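The Shop Basket Deserves a Better Specification

By Elaine Queiroz
Oct 30, 2025

Every store I audit has a written standard for shelf height, aisle width and floor friction. Almost none has one for the basket. The purchasing sheet at the Sallura warehouse, where I spent most of May, gave it one line: "basket, metal, w/ handle." The forklift tires got a page and a half.

I think this is a mistake, and a costly one. A basket is the piece of equipment handled most often in any picking or retail operation, and the part that gets handled is the bar. Buyers look at volume. They should look first at the bar, then at how it is fixed, then at the walls.

Take the bar. A round tube spreads the load across the fingers. A flat strip with folded edges does not, and at 33 pounds the difference is plain before the end of the first aisle. The tube should run straight across the opening, with the bend kept out at the end where no one grips. Any collar or clamp belongs off to one side, clear of the hand. Bolts should be where a wrench can reach them without emptying the basket. Smudges and scuffs on the tube are of no concern. Scuffing is a finish problem, and finish is the cheapest thing on the list.
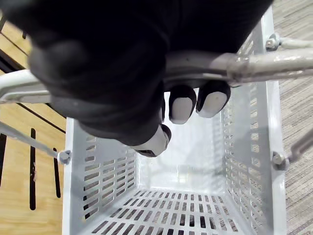

Perforated or solid

Keith Henare, who buys for the Dunstan stores, prefers solid walls. His argument is that small items work their way through slots and that a solid wall is quicker to wipe. Both points are correct. I still come down on the side of perforation. Grit and water leave by themselves, the weight drops, and a picker can judge the contents from the side. At Dunstan the solid baskets had to be tipped out and dried after every rainy delivery, a job that took 15 minutes per stack and was usually skipped.

The floor matters more than the walls. A flat perforated floor keeps a single item where it was set down. A dished floor sends everything to the middle, and the first thing in is the first thing crushed. Su-chen Yau raised this at Drukthorpe two years ago and was told that customers do not notice floors. Customers do notice bruised fruit and split cartons.

Color is a smaller question, but it has an answer. Light gray or white inside, always. A dark interior hides the last item, and a last item left behind is a returned order. Against a pale floor, something yellow is found at a glance.

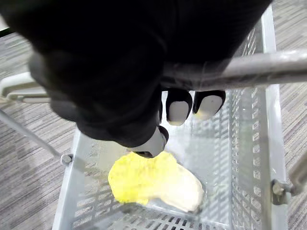
Yellow item on the perforated floor of a light gray basket, with the bar overhead.

The objection I hear from managers is price. A basket built this way costs more than the folded-strip kind, and the Brudside branch has 20 of the cheap ones in daily use with no complaints on file. I have read that file. It contains no complaints because the form has no box for baskets.

My proposal is modest. Put five lines on the purchasing sheet: bar section, bar fixing, wall type, floor type, interior color. Have the supplier fill them in. Load one sample to its rated weight and have a picker carry it through a full route before the order is signed. Ngaio Ngata has already drafted the sheet, and it fits on one side of paper.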